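Lista de correo del club de robótica Illemico
Asunto: Re: Reto de la caja - reparto para las próximas semanas 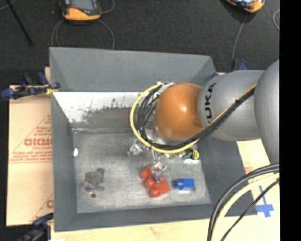
¿Hace falta saber programar para apuntarse al reto de la caja?
Basta con ganas y un par de tardes libres al mes; lo que haga falta de Python lo vamos viendo juntos, y hay tareas enteras (objetos, registro de intentos, revisión de vídeos) que no llevan ni una línea de código.

Hola a todas y a todos:

Contesto a Yichen por aquí y así queda en el archivo de la lista, que luego en el chat se pierde todo. Su mensaje va citado al final.

Primero, ¡qué ganas tenía de escribir esto! Ya llevamos 859 intentos de agarre registrados en la hoja común, y con eso se puede empezar a mirar qué pasa de verdad con cada tipo de objeto. El curso pasado por estas fechas estábamos todavía peleándonos con la calibración.

Sobre los objetos: yo dejaría los bloques de juguete y el peluche como base para todo el mundo. Los bloques tienen caras planas y pomos redondos, así que el mismo objeto da agarres muy distintos según cómo caiga, y me parece el mejor ejercicio para los equipos nuevos. El peluche es otro mundo, porque ahí el modelo de contacto que vimos en clase se queda corto enseguida y hay que improvisar un poco (¡y es lo más divertido!). Quien quiera traer algo de casa, adelante, pero que lo apunte antes en la hoja con su peso. El límite de las bases sigue siendo 120 gramos.

Sobre el código: la rama de Ekside ya tiene el planificador nuevo. Todavía no la mezcléis con la vuestra. Me falta arreglar el caso del objeto pegado a la pared, donde el planificador propone entrar en vertical y se queda sin hueco para abrir. Se me ocurre probar con una aproximación inclinada y limitar el giro de la muñeca, y si alguien tiene una idea mejor que la mande, que estoy dándole vueltas desde el martes y ya lo veo todo inclinado.

Sobre los equipos, que es lo que más preguntáis:

Vurgate sigue con percepción. Necesitan 50 imágenes más etiquetadas, sobre todo con objetos que se tapan unos a otros.
Liao se queda con la secuencia de agarre y los tiempos.
Ekside, planificador y pruebas de pared.

Una cosa práctica para el turno de tarde: antes de mover el brazo, repasad que las mordazas de la caja estén apretadas y que el mazo de cables tenga holgura para el giro completo. Velocidad reducida siempre en la primera pasada. Y el mando lo tiene una sola persona por turno, que se dice en voz alta quién es.

Lo de la competición en junio os lo cuento cuando tenga las bases definitivas. De momento sé que serán rondas de diez minutos y que puntúa igual el objeto blando que el rígido, cosa que nos viene estupendamente.

Yichen, tu propuesta de anotar también los fallos me encanta y la metemos ya. ¿Puedes añadir tú la columna?

Un abrazo,
Heather Sutherland

El lunes Yichen Li escribió:
> Hola, Heather, hola a todos:
>
> He repasado la hoja de intentos y casi todos los agarres
> que faltan por comentar son fallos. Entiendo que da
> pereza escribirlos, pero a los de Liao nos serían muy
> útiles - en los últimos 37 que hicimos aprendimos más de
> los que se resbalaron que de los buenos.
>
> Propongo una columna con el motivo: resbala, choca con
> la pared, agarra dos objetos a la vez, otro. Con eso
> sobra, se rellena en un momento.
>
> Y dos preguntas: ¿seguimos con los mismos objetos o
> cambiamos? ¿Se puede usar ya el planificador nuevo?
>
> Yo puedo abrir la sala a las 16:30 si alguien quiere
> adelantar.
>
> Yichen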